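Equipment Plan and Budget for the Ornum Sorting Project
Baiba Rätsep
Automation Systems, second-year project report
2024-08-27

1. Purpose

Our group was asked to plan the equipment for a small project on picking up and sorting household objects. The report covers what we decided to buy, what we decided to borrow, and what we left out. The software is covered in a separate report.

The department gave us a limit of $1642 for the year. Anything not spent by the end of February goes back to the department, so the order of purchases mattered almost as much as the prices.

2. What we compared

We looked at two ways to collect handling examples. The first was a small desktop arm from Zukach, driven by a second arm that a person moves by hand. The second was a pair of hand-held grippers with cameras, which can be carried to wherever the objects are. The arm gives cleaner position data. It also needs a fixed bench, a power supply and a safety check before each session, and our bench time in Rullville is shared with two other groups.

We chose the hand-held grippers. The quote from Kivi was $825 for the pair, with one set of spare finger pads. Shipping was included, but the mounting screws were not — we missed this on the first reading and had to change the order.

3. Objects and small supplies

We set aside $200 for trays, objects and storage boxes. Most of this has not been used. Ordinary things from home do the job, and the only items we plan to buy are shallow trays in more than one color. For the object list we wanted differences in size, shape and surface: a watch with a long strap, a bottle cap, a small glass jar, a lighter, a small bottle that can lie on its side, and a large flat book to go under them.
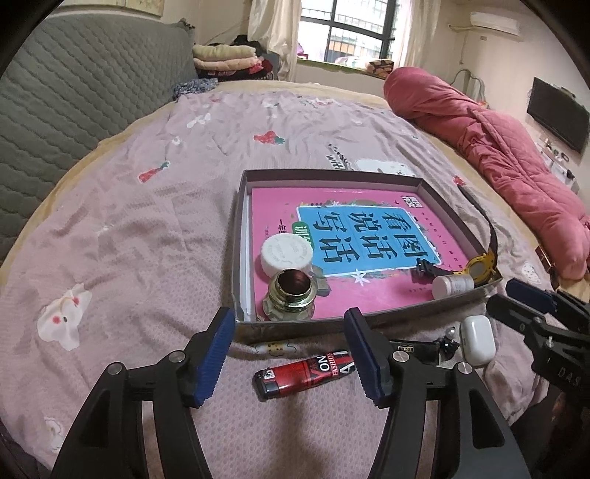
Should a student group buy spare finger pads with the first order?
Buy one spare set at the start and wait on any more until you know how fast the pads wear. A second shipment costs extra, but a drawer of unused pads costs more.

4. Reserve

Another $200 is held back for repairs and cables. The remaining $417 is not assigned yet. Storage drives are the most likely use, and we will ask for new quotes once we know how large one full session is.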